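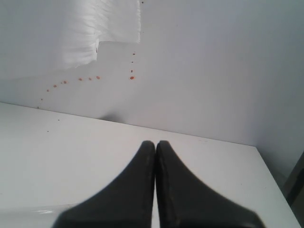
About Cinden

Cinden is a small company that works with badges, emblems and script lettering for older cars. We repair original pieces, we make replacements for those that are too far gone, and we keep an archive of the variations we have met. Most of our customers own cars built before the change to plastic emblems, but we also help with later ones when we can.

How we started

The company began in a rented garage in Tusville, with one workbench and one enameling kiln bought from a closed jewelry shop. The first job was a hood badge from a Premevden sedan, with the blue enamel chipped away on one side. It took seven attempts to get the blue correct. We still keep the six wrong ones in a drawer, and sometimes they are useful, as Premevden changed its blue more often than its own parts book admits.

After that job other Premevden owners wrote to us, and then owners of other makes. For a few years the work was done in the evenings only. Today it is our full occupation, and we moved to a larger building on the other side of the town, where the plating room has its own entrance and proper ventilation.

What we do

Enamel repair. We remove the damaged color, clean the cell down to the metal and fill it again. If the original was fired glass enamel, we use fired glass enamel. If it was cold paint from the factory, we use paint, even when a customer would like something nicer. A badge which is better than the factory made it does not look right on the car.

Plating. Chrome, nickel and gold wash. Please do not polish your badge before you send it to us. Old polish in the corners is difficult to remove, and thin edges can not be brought back. 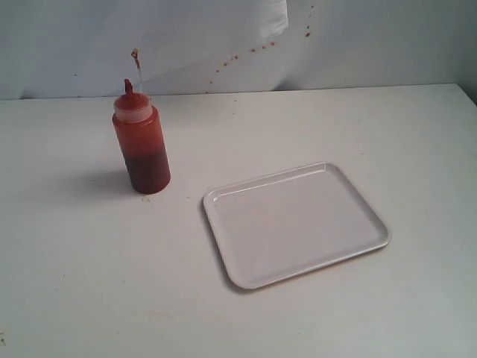
Sauce bottle and white tray on the table.

Reproduction. We make new badges only from an original that we had in our hands and measured. We do not work from photographs. Every reproduction has our small mark on the reverse, so it can not be sold later as an old one.

Identification. Send us clear pictures of the front and the back, with a ruler beside it. The back is usually more interesting – the shape of the pins, the maker's stamp and the finish tell us much more than the front does. We do not charge for this, but in February and March the answers are slower, when many people prepare their cars for the season.

The archive

Our archive has now 2,516 recorded pieces. Of these, 845 are from Premevden cars and 308 are from the Karimi coachbuilding works, who ordered their side scripts from at least three different suppliers. The Karimi part is the one we are most proud of. The early scripts have a longer tail on the letter K, and the pins are soldered, not cast. We are still missing the version used on the two-door wagon, so if you have one, please write to us, also if it is broken. 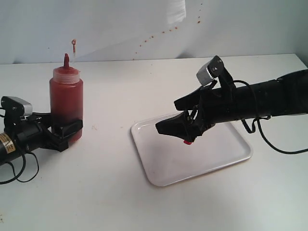
Each record gives the size, the weight, the number of pins and the distance between them, and the car it came from if this is known. Where we are not sure, the record says so. Some of our older entries had mistakes, mostly in the years of use, and we correct them when an owner shows us better evidence.

Visiting and sending

The workshop is open for visitors in the afternoon, from one o'clock, but please call first. For sending by mail, wrap the badge in soft paper and put it in a hard box – an envelope is not enough for the pins. Write your name and the model of the car on a note inside the box. The minimum charge for repair work is $100, and you get a written price before we begin anything.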